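Berkenton Allotment and Seed Library
Minutes of the general meeting held Monday, January 6, 2020

1. Minutes of the October meeting
Approved with one correction: the water charge under item 4 should read £310.

2. Seed stock
The catalogue now lists 409 packets. Germination tests on the Skisus broad bean gave 95 per cent. The Menon leek failed and will be withdrawn from the list. Packets are to be stored by sowing month, with the variety name on the outside.

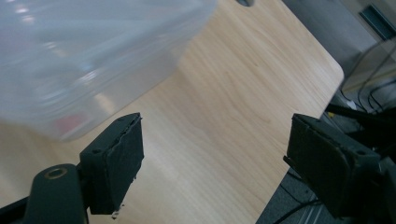
Translucent plastic container above the table.

3. Storage
The present tins let in damp. Members compared lidded plastic boxes with metal cabinets. Cabinets were judged too heavy for the upper shelf. Agreed to use plastic boxes, with silica gel replaced every quarter.
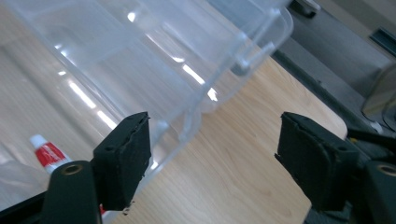

The Condero quotation for shelving was received after the closing date and was not considered. A fresh quotation will be requested, to include brackets and delivery.

4. Water supply
The stopcock by the lower gate remains stiff. The supply will stay off until the frosts are over. Plot holders are asked to empty their butts and leave the taps open.

5. Hall furniture
Noted that the tables are marked. Felt mats to be bought from the sundries budget.
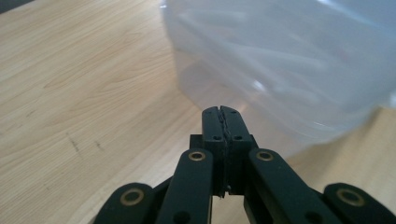

Tabletop with two small dark scuff marks, left of centre.

6. Any other business
Plots 2 and 17 are vacant and will be offered to the waiting list.

Meeting closed at 8.40 pm.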